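Ticket: Label printer at Hernudden prints blank labels after every 37th garment
Product: Hakel shop till and stockroom bundle
Status: Solved
Opened by: Mohcine Ouali

Original report

Hi all, first of all I love this system. We moved our second-hand clothes shop over to Hakel in August and stocktaking has gone from a dreaded weekend to one cheerful evening. But I have a puzzle for you!

When I print price labels in a batch, the first 37 come out beautifully. Then I get 4 blank ones, and then the printer carries on as if nothing had happened. The blanks still count as printed, so four items end up in the stock list with no label. Smaller batches are fine.

Printer is on the network, stockroom end of the building. The till is on the same network and behaves perfectly.

Step 1: Rule out the roll

Changed the label roll for a new one and cleaned the print head with the little pen that came in the box. Same result, blanks in the same place. Tried a roll from a different supplier too, in case the gap between labels was off. No change.

Step 2: Rule out the item records

Support asked whether something in the records themselves was odd, so I went through the batch. It was nearly all black tops, and a few had long descriptions where I'd noted the print (I do get carried away, but people search for these things). I shortened them all to one line and re-ran the batch. Still blank from number 38 onwards.

For the description field I'd now suggest colour first, then the print. With dark folded clothes there is often only a corner of the pattern showing, and a good note saves unfolding the whole pile.

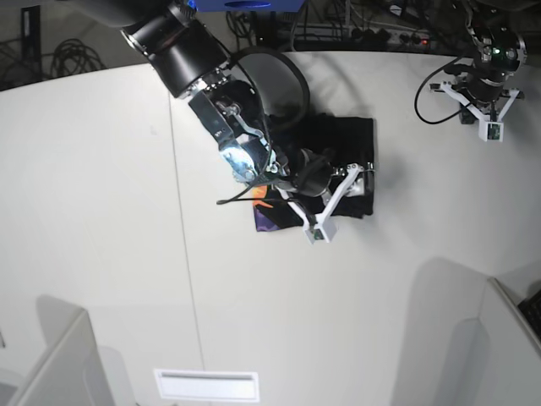

Step 3: Check the print queue

Now we're getting somewhere! Under Devices > Pikuvden link > Queue, the pause setting was 8 seconds. I watched the queue during a batch and saw it stall right at label 38, then pick up again at 42. Raised the pause to 60, saved, restarted the link and ran the full batch.

Every label printed. I may have cheered.

Step 4: Confirm after a restart

Switched everything off overnight and repeated the batch at 9.15 in the morning. All good – and the setting had been kept.

Reply from support

Great detective work, Mohcine. The short pause is left over from the older link software, and your shop kept it when you moved across. We've added a note to the setup guide. Please reprint the four missing labels from Stock > Unlabelled.

Reply from Mohcine Ouali

Done, and they came out crisp as anything. Could the Unlabelled list be sorted by rail one day? Happy to test it. You can close this one.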